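Noltari: a plain-text catalog for small household things

Version 3 of the format, README last touched Tue 28 March

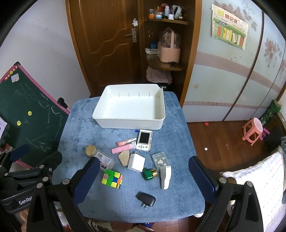 Small items on a blue cloth, with a white bin at the far end of the table.

Noltari is a way of writing down what you own so that you can find it again. One text file per room, one line per thing, and a little script called Ulloa that searches the whole lot in a blink. I started it after moving from Flirside to Sestby with far too many boxes marked "misc", and I've been happily fiddling with it ever since!

What's in the folder

rooms/ holds the text files, one for each room
ulloa is the search script
words.txt lists the words that mean the same thing to you
samples/ has a made-up apartment of 600 lines to play with

Getting started

Copy the folder anywhere you like. Open rooms/kitchen.txt, delete my lines and type your own. A line has four parts with a semicolon between them: name, place, date, note. Only the first two are required.

tape measure; hall drawer, left; July; sticks past the halfway mark
spare fuses; tin above the meter
birthday candles; baking shelf, behind the flour; ; only the blue ones left

Then type ulloa fuses and you get the line back with the name of the room in front. Type part of a word and that works too, so ulloa cand finds the candles.

The words file

This is my favorite part. Everyone has their own names for things, and in my home a flashlight has been a torch, a lamp and "the bright one" within a single evening. Put all of them on one line in words.txt and a search for any of them finds the rest. Mine has 50 lines by now and I still add to it (rubber band / elastic / hair tie caused a long talk at dinner). Keep each line to a maximum of 13 words, or the script will skip it and print a warning.

Writing good places

Go from big to small: closet, top shelf, green tin. Name the container if it has one, and say left or right as you see it when facing the thing. Please don't write "usual place" — I did that for months, and the usual place turns out to be wherever I last cleaned up.

Things you lend out get a place too. I write "lent, next door" and move the date forward when I remember to ask.

Changes in version 3

Dates can be left blank in the middle of a line
Accented letters now match their plain forms
Sorting by date no longer drops the last line of a file (sorry about that one)

Known problems

A semicolon inside a note splits the line in the wrong spot. Use a comma for now. Very long notes wrap in an ugly way on narrow screens, and the script can't tell two rooms apart if their file names differ only in capitals.

Sharing and changes

Use it, change it, pass it on. If you build a words file in another language I'd love to have it in the samples folder — send it as plain text, one group per line, same as mine. Bug reports are just as welcome, and it helps a lot if you paste the line that went wrong.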